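I've been a renter for most of my adult life, and I have opinions about lists. Specifically, I have opinions about the little notes people leave for the next person: the laminated sheet in the vacation rental, the sticky note on the office copier, the three pages my aunt used to write when she went away and I fed her cats. I love them. I think they're the best writing most people ever do, and I think we're losing them, and I'd like to make a fuss about it.

What set me off was a weekend in Trunton last October. We'd rented a small place up the hill from the river, and when we got in (late, cranky, with a bag of groceries that had split on the steps) there was no note. There was a code on my phone that got us through the door, and there was an app, and the app had a chat window, and when I asked the chat window how to turn on the heat it sent me a link to the manufacturer of a thermostat the house didn't have. I slept in my coat.

Compare that with the place we had the year before, out past Sevholm. The owner was a woman named Marisa Gatti, and she had left four handwritten pages in a plastic sleeve. The first line was "The back door sticks, lift and then push, you will think you are breaking it but you are not." I have never felt so looked after by a stranger. She told us which burner ran hot. She told us the neighbor's dog would bark at 5 and then stop. She told us the good bakery was shut on Mondays and that the other bakery was fine, just fine, and you could feel her holding back.
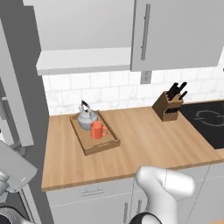
Anyway, I went home from Trunton and started asking people about their notes. Did they leave them? Did they get them? My brother-in-law said he hadn't written one since he moved out of his last apartment, and that one had said only "sorry about the drain." My coworkers mostly send a text. And a text is fine! But a text answers the question you asked, and the whole beauty of a note is that it answers the question you didn't know you had. I would never have texted Marisa Gatti to ask whether the back door needed lifting. I'd have stood there in the rain and shoved it.

I should say that I come from note people. My mother taught second grade and left sub plans that ran longer than the school day. When I was nine I found one on the dining table and read it the way you'd read somebody's diary. It had every kid in it. Who needed to sit by the window, who'd say he had already had his turn with the hamster and was lying, who was having a hard month and should be allowed to sharpen pencils for as long as he liked. She'd spent a whole evening on it, with a fever, for a substitute she had never met. I asked her why she didn't just write "math, reading, recess," and she looked at me like I'd suggested sending the kids home in a cab.

The argument I hear against all this is that it's old-fashioned and takes too long, and that people don't read anyway. I'll give you the second part. It does take a while. The last note I wrote, for the couple who took over my sublet, came to 880 words, and I know that because I typed it and then felt a bit embarrassed and cut it down to 570. I regret the cut. I took out the part about the mail carrier, who will leave packages inside the gate if you wave at him once, early on, so he knows your face. They probably lost a month of packages over that.

As for people not reading, I don't buy it. People don't read bad notes. They don't read the ones in capital letters about the recycling. I worked for a couple of years at a stationery wholesaler called Marchetti, and the break room there had so many signs taped up that you couldn't have told me what color the wall was. Wash your mug. Label your lunch. THIS MEANS YOU. I never took in a word of it. Then Fulvio Colombo came over from the warehouse and taped one small card inside the supply closet that said, "The tall stool wobbles. I've told them. Sit toward the left." Everybody read that one. We all sat toward the left for two years.
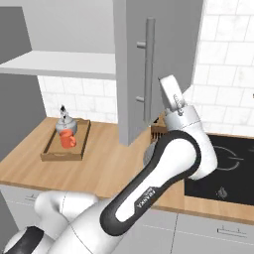

The difference, I think, is whether the writer is imagining you or scolding you. Fulvio had pictured a person climbing up on that stool. The sign people had pictured a criminal. And you can tell within a line which sort of note you're holding, even when the subject is the same. Take a kitchen, where half of all household notes seem to end up. A tall gray cabinet door hanging open, like the one up there, could get you a sign that says KEEP CLOSED, or it could get you "this one swings wide, mind your head when you stand up." Same door, same amount of ink. With the first I'd feel accused of something, and with the second I'd duck, and I'd probably shut the thing too, out of gratitude.

I'm aware that I am making large claims for small pieces of paper. My husband pointed this out over dinner. He also pointed out that I've been known to leave him a note when he's in the next room, and that the one about the spare keys had footnotes. (It had one footnote. It was about the bike lock.) His view is that most things in a house can be figured out in a minute by poking at them, and that figuring them out is half the fun of being somewhere new. He'd have liked Trunton better if I hadn't talked about the heat the entire drive back.

And he has a point, sort of. There's a kind of note that smothers. We once stayed in a place near his cousin's where the binder had tabs. There was a tab for the toaster. I don't want to be walked through a toaster. I want to hear about the toaster only if it does something a toaster shouldn't. A good note skips whatever any grown person would work out alone and goes straight to the weird stuff, and to know what counts as weird you have to remember what it was like when you first showed up. That's hard! After a few years you stop noticing the sticky door. Your arm just does it. You have to walk through your own place pretending to be a tired person with a split grocery bag.

I tried this a few weeks ago. I went outside, shut my own front door, and came back in as a guest. I learned that the hall light switch is behind the coat rack, where no guest would ever look. I learned that our bathroom fan sounds like something being dragged. I learned that I keep the glasses in a place that makes sense only if you know where they were before we moved the shelf. It took me most of a morning and I wrote the whole thing up by hand, and we don't even have anyone coming to stay.

So here's what I would like, if anyone's asking. If you rent your place out, write the note yourself. Don't let the app do it. The app has never been in your shower. If you leave a job, leave a page in the desk, and put in the thing about the phone that only rings if somebody calls twice. If you sell a car, tell the buyer about the window. I bought one for 800 dollars when I was twenty-two, and the man who sold it to me had written on the back of the receipt, "Third gear likes to be asked." I drove it for ages. I still think about him when I'm being short with somebody.

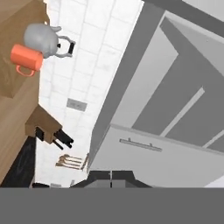
**Lellodora Writers' Club | Members' Essays**

I read an earlier version of this out loud at our last meeting and got some pushback, so let me deal with that while I've got you. One person said that a note is a way of controlling a house after you've left it. Maybe! I've met that note too. It's the one that tells you how to fold the towels. But I'd say the test is easy enough: does it help the reader, or does it help the writer sleep? The towels are for the writer. The sticky door is for the reader. Some notes do a bit of each, and I'm not going to be a purist about it.

Another member asked whether handwriting matters or whether I'm just being sentimental. I went back and forth on this one all the way home. I typed my sublet note, and it was a decent note. But I still have Marisa's pages, or a copy of them (I asked, she laughed, she said yes), and there's a spot on page 3 where she crossed out "the shower is good" and wrote "the shower is good after a while." You don't get that from a printer. You'd only get the second version, and you would never know she'd stood there with the pen, thinking about it, and decided to level with you.

The best question came from someone who joined in the spring and hardly ever speaks. She wanted to know what you do when you're the one arriving and there isn't a note. I said you grumble and sleep in your coat. She said that at the last place she rented, she'd written one before she left and put it in the drawer with the takeout menus. It had the trick with the faucet, and which window to open so the bedroom door wouldn't slam, and where she'd finally found the corkscrew. She never heard whether anybody found it.

I've been thinking about that drawer ever since, and about the thermostat in Trunton, which I did get the hang of by Sunday. You hold the down arrow until it blinks, and then you press up. I've still got the address, so I'm mailing them a card.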